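2021-04-04
Sourdough starter and the rye problem, kitchen bench notes

OK, back at the notebook after a gap, mostly flour on the last page and one very unhelpful line that just says "better?" in my handwriting. Better than what, past me. Writing properly this time so Amirul can follow it when he takes over the feedings.

Where we are

Two starters going, same jar type, same shelf. One is on plain white flour, the other on the dark rye that Samuele Piras brought back from the mill. I've been calling the white one Carré and the rye one Undico, and the lids are labeled, so please don't swap the lids! (I did this once already and lost a whole day of notes.)

Carré is slow and polite. It gets to its top line, sits there a while, and sinks with a flat surface. Undico goes up like crazy and then collapses in the middle, and if I miss the peak the smell goes straight from apples to nail polish. I missed the peak this morning. Nail polish.

Feeding this week

I dropped the rye feeding ratio so there's less old starter carried over, and I'm keeping the room as it is. I don't want to change temperature and ratio at once or I'll never know which one did it. Samuele thinks the rye is just hungry and wants a third feeding in the evening. He may be right, but I'm not getting up for it, so he can do it if he wants it (he said yes, it's in writing now, ha).

Water is from the filter jug, left out on the bench overnight. I tried tap water straight from the faucet last week and couldn't tell any difference at all, but I'd already written "filter jug" on the sheet so I'm sticking with it until the end of this batch.

Test loaf

Used Carré for this one. 300 g of strong flour, 224 g of water, salt by the usual spoon. I know, the spoon. Amirul has asked me to weigh the salt and I will, starting with the next loaf.

The dough felt good after mixing, a bit tacky, and it came together after 3 rounds of folding. I had planned a fourth but the phone rang and by the time I got back it had relaxed into a puddle, so I just shaped it. It held nicely on the board, then spread in the oven. Crust is great, deep brown, lots of crackle. The inside is tight along the bottom and has one enormous hole near the top, big enough to lose butter in. Samuele says underproofed. I say I poked it and it came back slowly, exactly like the book says. We ate nearly all of it during the argument so there isn't much evidence left.

Flavor: mild. Too mild for me, I was hoping for more sour. Next one gets a night in the fridge after shaping, and I want to try it in the Flerkasier pan with the lid on. The pan has been sitting in the cupboard since June and I feel bad every time I open the door.

Rye soaker

Separate thing, but related. The cracked rye stayed hard in the last seeded loaf, and somebody (me) nearly broke a tooth. So the plan is to pour boiling water over the grain the night before and cover the bowl. Let it cool all the way before it goes in the dough, or it'll cook the starter. Drain it if there's water standing on top in the morning. Last time I didn't, and the dough was soup.

The white kettle with the gray handle is the one to use for this.
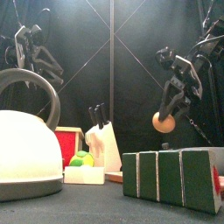 For the next person at the bench

Amirul, the rye flour is in the Sustonier tub, bottom shelf, and the scoop lives inside it. White flour is next to it with no label yet, sorry. Discard goes in the crock in the fridge, please don't toss it, I want crackers out of it this week. Thin ones, with seeds and way too much salt on top.

If Undico has climbed out of its jar, scrape the lid, wipe the shelf and feed it anyway. Write down when you found it even if you have no idea when it peaked. Rubber band goes at the level right after feeding, and I move it every time, so if it looks wrong just reset it.

Still to sort out: a second proofing basket, a razor blade that cuts instead of dragging, and whether anyone minds if I take the top rack of the fridge overnight. I've already put the cheese one shelf down.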